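Brikovier Sheet-Metal Bin, Sloped Walls, Gray

For long parts, blocks and bar pieces that are kept loose

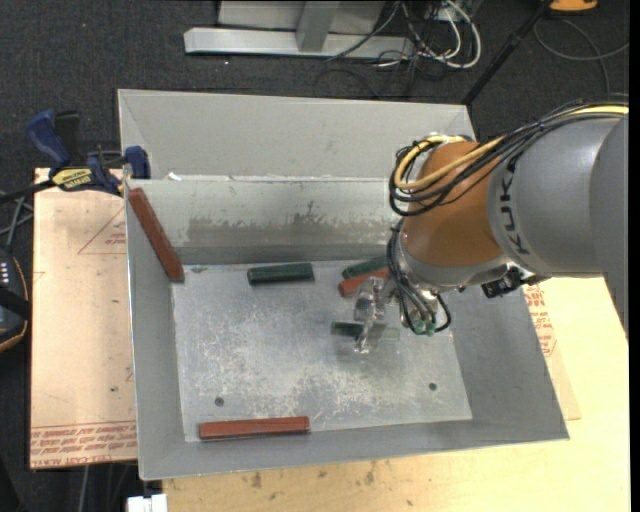
The Brikovier bin is made for workshops, packing rooms and small production areas where long pieces must be stored without stacking. It is an open container of sheet metal with sloping sides. You put the parts in from above, in any direction, and you take them out from above. There is no lid and there are no inside dividers.

We started to make this bin after many customers asked us for something between a shelf box and a pallet cage. A shelf box is too narrow for long blocks, and a cage has openings where the small ends get caught. The Brikovier has closed walls, so a piece which leans on the side can slide down again when the others are taken away.

Shape and walls

The back wall is tall and smooth. The front wall is low and slopes outward, so a person of normal height can reach the floor of the bin without bending over the edge too much. The side walls also slope. The upper edges of the sheet are thin, and for hand picking we recommend the rubber edge strip (see Accessories).

Across the width of the bin, in front of the back wall, there is a second metal panel. It takes the knocks when long pieces are dropped in with the end first. Most of the marks you will find on a bin after one year of work are on this panel, low down, and on the floor. The outer wall stays clean much longer.

Floor

The floor is metal, with two small round holes toward the front. You can use them to fix the bin to a bench or a stand with bolts, or leave them open. If you keep very small parts together with the long ones, please close the holes with the plugs that come in the bag.

Please know that the floor will get scratched. We say this before you buy, as some customers wrote to us with worry after the first weeks. Scratches, cloudy patches and worn places in the coating are normal with hard parts and do not make the bin weaker. If the look is important for you, or if your parts have a painted surface, order the Imo floor mat together with the bin.

What you can put in

Long rectangular blocks, cut bars, profiles, wooden or plastic pieces, boxed goods in narrow cartons. Pieces of different colors or types can share one bin if there are only a few of them. We do not advise to fill it higher than the low front wall, because then the pieces on top can slide out to the front.

The bin is not made for liquids, for hot parts directly from a furnace or for food without packaging.

Technical information

Item number: 383
Material: sheet metal, coated
Color: gray
Walls: sloping, closed on all sides
Floor: metal, two holes toward the front
Assembly: not needed, delivered in one piece
Guarantee: 2 years on the welds and the bends. The coating is not included.

Accessories

Imo floor mat. A soft mat cut to the size of the floor, with openings at the same places as the holes. It makes the bin much quieter when you fill it. You can wash it with warm water.

Briem edge strip. Black rubber profile to press on the upper edge. Sold by the set, one set is enough for the whole bin. Cut it with normal scissors and begin at the back corner.

Skekura stand. Brings the bin to bench height. The legs can be set to 9 positions and the bolts go through the two holes of the floor. Please check that the feet stand level before you tighten the bolts.

Care

Take out all pieces and brush the corners, where paper scraps and dust collect. Wipe the walls with a damp cloth and a little dish soap, then dry them. Do not use steel wool. Where the coating is worn, a thin layer of gray metal paint is enough if the bin stands in a dry room. In a damp room it is better to sand the place first.

From a customer

"We use three of them beside the sorting bench. Before, my colleagues were putting the long pieces on the ground against the wall, and every morning we had to pick them up again. The bins are loud, this is true, and after the second month I ordered mats for all three. I would like to have a label holder on the front."
Precious Sibiya, warehouse supervisor

Reply from Brikovier: Thank you, Ms. Sibiya. A label holder for the front wall is in preparation and we hope to offer it from September. It will fit also on the bins which are already sold.

Ordering and delivery

We have made more than 2000 bins of this model, and it is normally in stock. The bin travels on a pallet, wrapped in film, with the plugs in a small bag taped to the floor. Please look at the corners when it arrives and write any dent on the delivery paper before you sign – later it is difficult for us to claim it from the carrier.

For orders of several bins, for other colors, or for a bin without the floor holes, please write to Nandi Mabaso in our sales office. She answers in the morning until 11:30. Bins without holes are made to order and cannot be returned.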